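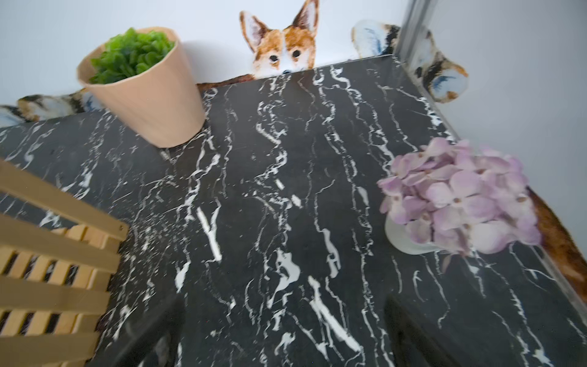

Wrist view, marble table, with the hydrangea and the corgi.

Home Notebook Bench log Parts People Search

July, Friday, late morning

Spending day! Derek forwarded the note from upstairs before I had my coat off: we have 3,000 for the arm this quarter, all in, shipping included, and it has to be committed before the month closes. I'd been planning for half that. I've wanted to write this list since spring, so forgive the length.

What I keep coming back to is the wrist camera. Look at the bottom of the view. The fingers come up as two dark blurs, and against the black marble I can hardly find their outlines except that the white veins stop where they start. The table goes soft down there too. The hydrangea and the pot are fine to work with, and the corgi's face is clear enough to make me smile every time. So the part of the image where grasping happens is the worst part of it, and that's where I want the money to go.

Candidates, in the order I'd buy them:

1. New wrist camera. Gallegos quoted 2,038 for the close-focus one with the short housing. That includes the bracket and the cable, and Radka checked that the bracket fits our flange pattern (she held the paper template up to it, good enough for me). It focuses much nearer than what we have. Lead time 15 working days. Most of the budget in one line, I know. I still think it's right.

2. Light-colored fingertips. Skullero sells a pale gray set for 106. Same geometry as our black ones, so no recalibration of the grasp width, or so they claim. I want two sets, which makes 212. Sorin says we could paint the ones we have. We tried paint on the old gripper and it flaked off into everything, and I spent an evening with tweezers. Buy them.

3. A small diffuse light. No quote yet. The marble has a sheen and I'd like to see what a softer light does for it. Teodora has a panel at home she'll bring in so we can try before spending anything.

4. Spare cable for the wrist. Boring, cheap, always the thing that stops us.

Items 1 and 2 come to 2,250. That leaves 750 for the light, the cable and shipping, and the courier to Geltalport is never kind. I'm hoping shipping from Gallegos can be combined with the order the Ostside group is placing. Kalliopi is asking them – if she gets a yes before lunch on Monday I'll put both through together.

Things I took off the list, so I don't argue myself back into them:

– The torque sensor. Lovely thing. Wrong year. It would swallow the whole amount and we have no software for it.

– A second table top in plain matte white. Derek suggested it and I see why, everything would be easier to segment. But the veining is exactly the kind of surface I want us to cope with. It branches and forks and has bright patches about the size of things we might try to pick up, and if detection holds up on this I'll trust it on a kitchen counter. Keep the marble.

– More props. We can get by with what we have. The frosted vase alone should keep us busy: translucent body, flowers heaped over the top, pale reflection under it. I'd like the new camera on that vase before anything else goes on the table.

Talked to Radka about whether to wait for the revised camera model that the Gallegos rep hinted at. Her view: reps always hint. Mine too. The current one does what we need, and I'd sooner have it on the wrist in August than a brochure on the wall.

Sorin raised a fair point about weight. The new housing is heavier than the old one, and the payload figure we use in planning doesn't include the cable. He'll redo the sum with everything on the arm, fingertips too. If it comes out tight we slow the wrist down a bit, no drama.

Also fair, from Teodora: decide now how we'll judge the purchase, before it arrives and we all fall in love with it. So – same objects, same table, same arm poses, old camera against new one. Can we find both fingertip edges without help? Can we tell finger from marble? She'll write the poses down and save them on the shared drive. I'd like the comparison run with the black tips first and then the gray ones, otherwise we won't know which purchase did the good.

To do:
Ask Gallegos to hold the price to the end of the month
Order number for the Skullero tips (Derek)
Payload sum (Sorin)
Shipping answer from Ostside (Kalliopi)
Measure cable run from wrist to base, with slack this time

4:40 pm. Gallegos will hold the price. Very pleased. Cable run still not measured, the tape is missing again.

Shares 4 Comments 2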